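Guides > Automation > Household tasks > Loading a dishwasher

Print this page | E-mail this page

How to judge whether a machine can load a dishwasher
Maj-Britt Haugland, Ostthorpe, 2020-10-04

Use this method to compare machines on a single chore. It needs a sink, a dishwasher and one plate.

1. Write down the start and end states before any run. For us the start is a plate on the draining rack, and the end is the same plate upright between two tines.
2. Fix the time limit. We allow 300 seconds per plate.
3. Make 20 runs without changing the lighting or the position of the rack.
4. Record every touch by a person as a failed run, even if the plate ends up in its slot.
5. Score grasp, carry and placing separately. A single pass mark hides where the fault lies. 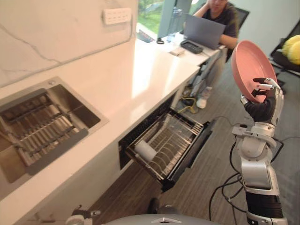
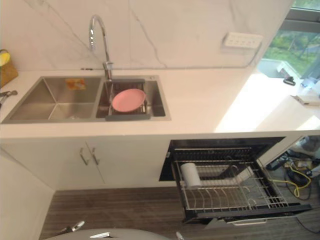
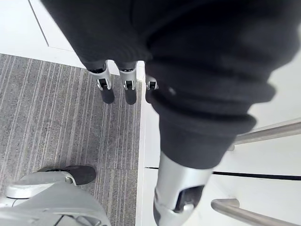
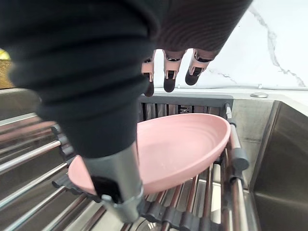 Placing is the step that still keeps most machines out of the kitchen. Nantana Jaidee's figures from the Plinik trials give 48 good grasps and far fewer good placings, and the loss comes in the last few centimetres. A round plate such as the pink one, held by its rim in jointed fingers, has to be turned on edge and lowered into a narrow gap between thin wires, often with the hand itself blocking the view. Lifting it from a roll-up rack is easier, as the bars leave room beneath the rim. Cups should be scored on a separate sheet. Laundry needs its own method, and the draft for folding will be added in December.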